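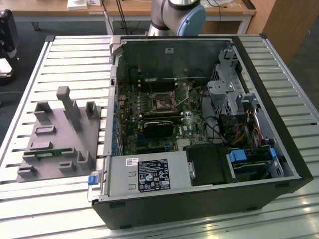
Fachgruppe Rechnertechnik · Werkstattkurs Jernamness · Skript Teil 2

Rechner zerlegen, Bauteile erkennen, Baugruppen wieder einsetzen

Stoff vom letzten Mal wird vorausgesetzt (Netzspannung, ESD, Werkzeugkunde). Wer gefehlt hat: Teil 1 nachlesen, liegt im Ordner Rendach auf dem Kurslaufwerk.

Vor dem Öffnen
Netzstecker ziehen, dann Einschalter ein paar Sekunden drücken. Armband an blankes Gehäuseblech. Tower auf die Seite legen, offene Seite nach oben. Seitenteil weit weg stellen, nicht ans Tischbein lehnen (fällt um, jedes Jahr).
Das Netzteil bleibt ZU. Auch nach dem Ausstecken noch Ladung in den Kondensatoren. Typenschild lesen und abschreiben, mehr nicht.

Orientierung im Gehäuse
Immer zuerst den CPU-Sockel suchen. Bei unserem Tower ist er leer, Halterahmen und Hebel sind gut zu sehen. Kontaktfläche nicht anfassen, auch nicht "nur kurz". Speicherbänke gleich daneben, schwarz, helle Riegel an den Enden. Grafikkarte auf der anderen Seite vom Sockel, im Erweiterungssteckplatz.
Laufwerke: Metallkäfig mit Lochblech, dazu ein Schacht mit zwei blauen Kunststoffriegeln. Farbige Teile sind meist zum Anfassen gedacht – gilt bei vielen Herstellern, aber nicht blind drauf verlassen.

Kabel
Rot = 5 V, gelb = 12 V, schwarz = Masse. Wird abgefragt.
SATA-Daten: flacher schmaler Stecker, am Stecker ziehen, nie am Kabel. Manche haben eine Metallasche, erst drücken.
Vor dem Abziehen Skizze machen. Handyfoto geht auch, die Skizze wird trotzdem eingesammelt.

Ausbau, Reihenfolge
1. Datenkabel der Laufwerke
2. Stromstecker der Laufwerke
3. Laufwerke
4. Grafikkarte: Slotblech lösen, Riegel am Steckplatz drücken, gerade herausziehen
5. Speicher
Schrauben sortiert in die Schale. Gehäuse- und Laufwerksschrauben haben oft verschiedene Gewinde, nicht mischen!!

Einbau
Umgekehrte Reihenfolge. Kerben beachten, passt nur in einer Richtung. Karten und Module nur am Rand halten, Finger weg von den Kontakten. Gerade ansetzen, gleichmäßig drücken. Wenn es klemmt: raus, nachschauen, neu ansetzen.

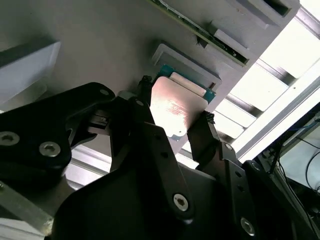 Woran merke ich, dass ein Speicherriegel richtig sitzt?
Am Riegel des Steckplatzes: er rastet hörbar ein und liegt eng am Modul an, und das Modul steht über die ganze Länge gleich tief.

Protokoll
Eine Seite pro Gruppe. Bauteil, Lage, Anschluss, Auffälligkeiten. Vorlage heißt Jatoi, Seite 77 im Gesamtskript. Wer noch die alte Vorlage Mudorham hat, bitte wegwerfen, da feht die Spalte für Anschlüsse.

Bis März: Kapitel Stromversorgung lesen, Steckertypen auswendig.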